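Final Report: Is the Grostesico Door Package Worth Paying For?
Service Robotics Project Course
February 8, 2023

1. Why we picked this

Our course asked each group to test one product that claims to make a robot more useful in a public building. We picked the Grostesico Door Package, an add-on for two-armed mobile robots. The sales sheet says it lets a robot "handle everyday doors out of the box." We had doubts about that sentence from the start, and this report is mostly about what it leaves out.

The package has a software license, a set of finger pads, and a support plan. The license is $2000. With the support plan it comes to $3000. The robot is not included, and neither are the arms. We used the department's robot, so we paid only for the package, and the department paid for that out of the December equipment round.

2. What the seller promises

The sheet lists lever handles, push bars, pull bars and double doors. It does not say how long the pull bars have to be, how far apart they can sit, or whether glass is a problem. We wrote to ask about glass. The answer we got was that glass is "supported in suitable lighting," and we could not find out what suitable means.

Setup is described as one afternoon. It took us 3 days. Part of that was our own fault, as we had an old version of the Plisier arm driver and did not notice. The rest was the calibration routine, which stops without an error message if the two arms disagree about where the middle is. The manual tells you to start over. We did that a lot.

3. How we tested

We chose three kinds of doors in the Jibrin building:

- an office door with a lever handle
- a stairwell door with a push bar
- a glass double door with short upright handles

We ran 17 attempts on each. An attempt counted as a success if the robot opened the door far enough to drive through and did not need a hand on the stop button. We did not count getting through and closing the door behind it, although the sales sheet shows a robot doing this. We dropped that part after the first morning.

One of us stood next to the robot the whole time. The package is sold as needing "light supervision," but we would not have been comfortable any farther away than that.

4. Results

The push bar was easy. The robot opened it every time, and we do not think that says much for the package, as driving slowly into a push bar would do nearly the same job.

The lever handle was mixed. Most failures came from the gripper closing before it was fully around the lever. The new finger pads helped with slipping, but they did nothing for aim.

The glass door was the weak point. It was opened on 3 attempts out of 17. The handles are small and sit right next to each other on either side of the seam, so both grippers have to come in toward the same small area. The planner treats that as a collision risk and often backs one arm off. On bright days the camera lost the handles against the glass and the arms simply waited. We tried again with the hallway lights on and saw no clear change.

We asked support about this and were told to put colored tape on the handles. It did help a little in a few extra trials, which are not part of the count above. We still think a customer should not have to tape the doors of a building they may not own.

5. What else you could buy

We compared the package with two other routes. The free door-opening code from last year's group did as well on the push bar and worse on the lever. The other route is to leave the robot alone and put a powered opener on the door. We looked at the door plans from the Skanska wing next door to see what that would involve, and it is a bigger job than we could price properly. For a building where the robot uses one door all day, we would still look at the opener first.

6. Our view

If you have lever handles and someone to stand beside the robot, the license may save you some weeks of coding. We would skip the support plan — replies were polite and slow, and the only useful one was the tape. For glass double doors we would not buy it in its present form.

Our test logs and the settings file are on the course drive. The calibration notes are in the same folder and should be read before anyone starts over with the arms.

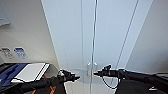 Figure 1. Both grippers near the handles of the glass double door.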